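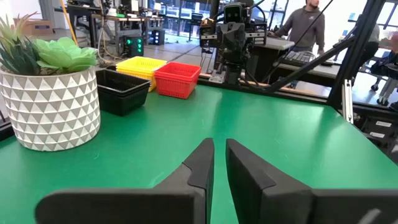

White ribbed planter, green tabletop

Print this thread | E-mail this thread

Kerncombe export grant: does freight count toward the match?

kt_ki
We are a 55-person manufacturer applying for the Kerncombe first-market grant. The cap is $4000 with a one-to-one match. Section 311 of the guidelines lists "costs of market entry" but doesn't define them. I have a $2000 freight invoice for samples sent to a distributor. Has anyone had freight accepted on the match side?

shemweta
Yes, last March. Sample freight went through under 311 as long as the commercial invoice showed no sale value. If the distributor paid for any part of the goods, it becomes a sale and the freight is out.

DoyoonTak
I disagree. Ours was refused. The reviewer at the Wasgate office said freight is an operating cost, and that 311 covers only booth fees, translation and certification. We had no sale value on the invoice either.

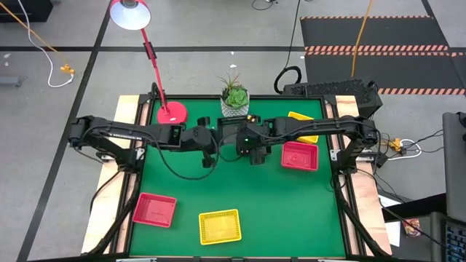
We refiled with the certification invoices alone and got the smaller amount. If you have other eligible costs, lead with those and list freight last, so a refusal doesn't hold up the rest.

shemweta
Was yours filed before the shipment left? Mine had pre-approval. The guidelines say costs incurred before the approval date are excluded, and I suspect that was the real ground.

DoyoonTak
Filed two weeks after. The letter cited the cost category, though, and didn't mention the date.

i_siriwardena
Both outcomes are consistent with the text. Freight tied to a named activity in the approved plan is a project cost. Freight with no activity attached gets coded as operating. Taseo handled our filing and put the shipment under "distributor evaluation" with its own line and end date. It passed.

kt_ki
The plan isn't approved yet and the samples shipped last month. So by shemweta's reading I'm excluded regardless of category?

shemweta
For that shipment, yes. A second one after approval would be fine.

i_siriwardena
Agreed on the date. Ask for the category ruling by e-mail before you book the second shipment, and attach the reply to the claim.

Print | E-mail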